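Graltanach

Graltanach is a baked savory dish of leeks, potatoes and soft cheese in a short oat crust. It is associated with the upland district of Clestard, where it is served at midday meals and at the autumn fair. The name is used both for the large dish, cut into squares, and for the small individual tarts sold by bakers.

Preparation

The crust is made from oatmeal, flour and butter, bound with cold water and rested before rolling. The leeks are cooked slowly in butter until soft, then mixed with sliced boiled potato, 2 eggs and 200 grams of cheese. The filled crust is baked for nearly an hour and left to stand before cutting. Mustard is a common addition in the lower villages.
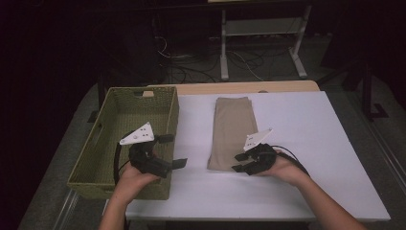

CLESTARD, 14 Oct 2025

The district fair published its revised rules for the graltanach class. Entries must be baked in a square dish, and the top must be left open. Lidded versions, common in Bowen, are judged in a separate class. Morfudd Prosser and Gwilym Prydderch are listed as judges.

Variations

The Bowen version has a pastry lid and three layers of filling, with the cheese kept in the middle. In Tokolby the potato is left out and the leeks are mixed with barley. A sweet form made with pears is recorded in November, but it is rarely baked today.

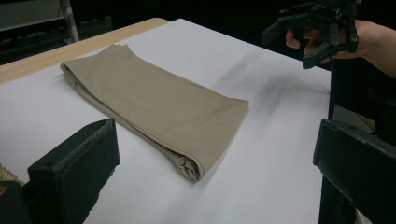 Lowri Powell objected that the Tokolby dish should not be listed as a variation at all, as barley changes the texture of the filling and the local name for it is different. She proposed a separate article.

Serving

Graltanach is eaten warm or cold, usually with pickled cabbage. Leftover squares are often fried in butter the next morning.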